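Buying your first picking cell: questions we get asked

Put together by Antigoni Stefanou, Plevow. Last changed 7th November. Prices left out on purpose, ask for the current sheet.

How long from order to working cell?
Depends on the arm. Kitus arms come quickest, Sevham ones you wait for. Longest one this year was 142 days and most of that was the customer's electrics. Get your electrician booked before you sign anything.

What should be in the budget besides the arm?
Gripper, stand, guarding, controller, cabling, delivery, training. Spare finger pads. People forget the pads every time. Also someone's wages while they learn it, put that in as a proper line or it comes out of maintenance and there's a row.

Can we lease?
Yes, arm and controller. Grippers no, they're bought outright. Min term nine months.

Do we need a survey first?
If the floor is older than the building's last refit, yes. Otherwise photos and a sketch with measurements will do. Tell us about drains!

Is second-hand worth it?
Sometimes. Ask for the hours and the controller version. If the seller can't give you both, walk away. Ilir Petek does our inspections and his diary fills up from May onwards so ask early.

Two fingers or suction?
Small solid parts lying at odd angles, two fingers. Flat sheet or film, suction. Mixed bins, talk to us, it might be both and that's two lines in the budget plus a changer.

Can we try our parts before we pay for hardware?
Yes, do this. The simulation trial is cheap next to the wrong gripper. Send sizes and weights for each part, and we set up plain blocks at the same sizes on a bare surface to start with. Your real shapes go in afterwards.
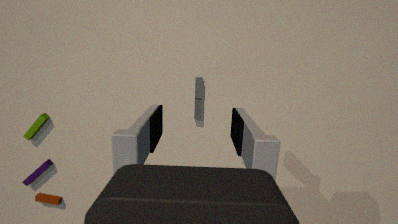 Allow some 205 runs per part before you trust the numbers. Fewer is fine for a rough yes or no. The things to look at are finger opening against the widest part, and wether the fingers have room to come down when parts lie close together. Both change which gripper goes on the quote.

Does the trial fee come off the order?
Yes if you order within the same budget year. Yours, not ours. Put it in writing when you book.

Will the simulation match the real thing?
Near enough to choose a gripper. Not near enough to promise a cycle time to your board, so please dont. Greasy parts are worst for this.

Who do we send the part list to?
Theodorakopoulos take the bookings for us, quote form 806. One form per site.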